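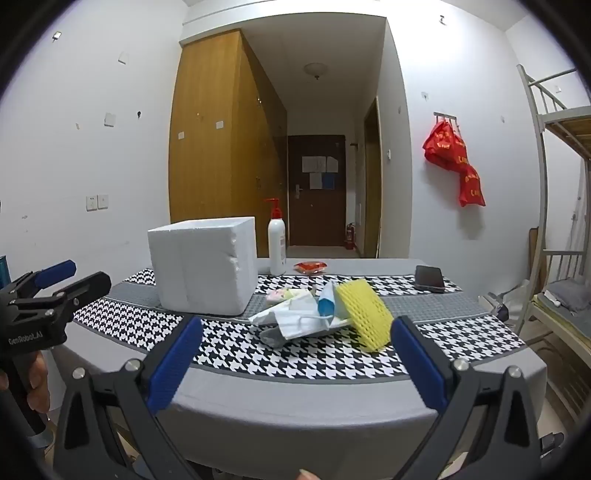 Does the paste have to be cooked, a reader wanted to know under my last post, or can you just thin down some white glue and get on with it? And another comment right under that one said please, please write up the whole thing, start to finish, with the mistakes left in.

Okay! Mistakes left in. I had no idea that a throwaway line about paste paper would get more replies than the entire notebook tutorial it was sitting in, but that post is up to 1,759 reads now (a lot for me, my mother can't be all of them) and most of the comments are about the covers. So let's do covers.

If you've never run into paste paper, it's the stuff you see on the outside of old books with the wavy, combed, slightly streaky patterns. You mix color into a thick paste, brush it over a sheet of damp paper, and then drag things through it while it's wet. Wherever you drag, the paste moves aside and the paper shows lighter underneath. It's finger painting with a respectable history, basically, and I love it more than marbling, which I've tried twice and which made me cry once.

So, the question. Yes, I cook mine. You can get away with thinned glue plus acrylic, and I did it that way for the first batch, but it dries so fast that you're racing the sheet the whole time, and the lines come out scratchy where they should be soft. Cooked flour paste stays open for ages. You can comb a pattern, hate it, brush the whole thing flat and comb it again. I did that on one sheet so many times that the surface started to pill up like an old sweater, so there's a limit, but it's a generous one.

What I use is one part plain white flour to four parts water. Whisk the flour into a little of the cold water first until there are no lumps, then add the rest, then put it on low heat and stir. And stir. It'll look like nothing is happening for so long that you'll want to go check your phone, and you must not check your phone! It goes from milk to pudding in the time it takes to read one text. I know this from the pan. When it's thick and a bit glossy and starts to blurp at you, take it off the heat, push it through a sieve, and let it cool for 20 minutes with some plastic wrap right down on the surface so it doesn't grow a skin.

You want it about like yogurt when you use it. Mine is usually too thick and I beat in a spoonful of water at a time. Then I split it into old jars and add paint. Cheap acrylic in tubes is fine. A good squeeze per half cup of paste, and it'll look paler in the jar than it does on the paper, so do a swipe on scrap before you decide. I also put in one drop of dish soap, which I read somewhere makes it brush on smoother. I can't say I've tested it properly. I just keep doing it.

Now the paper. This was my big mistake and the one that cost me money. For my first go I used the sketch paper I had lying around, and it cockled up into a sort of mountain range, and then when I tried to wrap it around a board it cracked on the corners. You need something that can stand to be soaked and still fold. The woman at Lostitance, the art store over in Skidilley with the staircase full of frames, sold me a text-weight drawing paper called Marulanda and it has been perfect. It's thin enough to turn over a corner neatly and it doesn't mind being wet. They also had a 90 lb watercolor paper, and I bought some of that too since I was there and weak. It takes the pattern beautifully but it is miserable to fold around a board, so those sheets have become gift tags and one very nice bookmark.

Check the grain before you wet anything. I skipped this! Bend the dry sheet gently both ways and see which way gives more easily - that's the grain, and you want it running parallel to the spine of your book. Pencil a little arrow on the back. If you get it wrong, the cover board will curl, and it'll keep on curling for weeks no matter what you stack on top of it. I have one notebook that rocks on the desk like a cradle.

Then wet the sheet. I run mine through the bathtub, let it drip, and lay it on a big piece of acrylic sheet that used to be a poster frame. Smooth it down from the middle with a sponge until there are no bubbles. You want it damp and flat with no puddles. Brush the paste on in one direction, then across, then in the first direction again, and try to get it even. Too thin and your comb just scratches at the paper. Too thick and it dries in ridges that flake off later, all over your black pants.

Then comes the fun part, and I'm not going to tell you what to draw. The tools that I reach for most are an old hotel key card with notches snipped out of one end, a hair pick, the eraser on a pencil, and a scrap of corrugated cardboard with the top layer peeled off. I bought a real graining comb from Jarstead, rubber, three sides, a different tooth on each, and it's lovely and I use it, but the key card gives a wobblier line that I like better. A crumpled plastic bag pressed down and lifted straight up makes a texture a little like leather. Bubble wrap looks like bubble wrap.

My favorite at the moment is two layers. Do a pale yellow all over with no pattern, let it dry completely, then damp the back, brush a dark blue on top and comb through that, so the lines come up yellow. It takes two days and it's worth the wait. A pink under a green did not work for me at all. It went the color of canned soup.

Drying: hang them if you have the room, or lay them on something they won't stick to. I use an old shower curtain on the floor of the spare room. They will curl, don't panic. Once they're bone dry, iron them from the back on a low setting with a clean sheet of paper in between, and then put them under weight overnight. My weight is a 595-page atlas from a library sale with a cast iron skillet on top of it. Do NOT iron them from the front, even with a cloth. The paste softens a little, and it'll pick up the weave of whatever is touching it. (Which, now that I'm typing this, might be a nice effect if you did it on purpose? Somebody try it with lace and let me know.)

Someone else asked whether the finished paper is sturdy enough for a notebook that goes in a bag. Sort of. The acrylic helps a lot, and a dry paste paper cover will put up with clean hands and a normal desk. For anything that travels, I rub on a very thin coat of clear wax with a soft rag, wait a bit, and buff it. It deepens the color too. Do the wax after you've made the cover, though, never before, or your glue won't hold on the turn-ins. Guess how I found that out. I had the whole case made, endpapers and everything, and all four corners popped up one by one like toast.

And for the person with the leftover paste: it keeps in the fridge for maybe three or four days. Mine has gone a bit watery on top by day two and a good stir brings it back. When it smells sour, throw it out, and don't pour it down the sink or you'll be introducing yourself to a plumber. Label the jar. It looks a great deal like pancake batter, and I share a kitchen.

I've got a stack of the blue-and-yellow sheets flattening now and I want to try them on a long-stitch binding, with the paper lined so it's stiff enough to take the sewing through the spine. I've been reading that you can line it with plain muslin. If you've done it with thin paper like the Marulanda, tell me whether the holes tear, before I punch any. I'm planning to write that one up in February, once the holiday cards are out of my life and I can see the table.

Sheet sizes and the paste recipe in cups are in the sidebar under Basics. I fixed the typo in the water amount, sorry to anybody who made glue bricks.

Posted Tue 16 December in Paper, Books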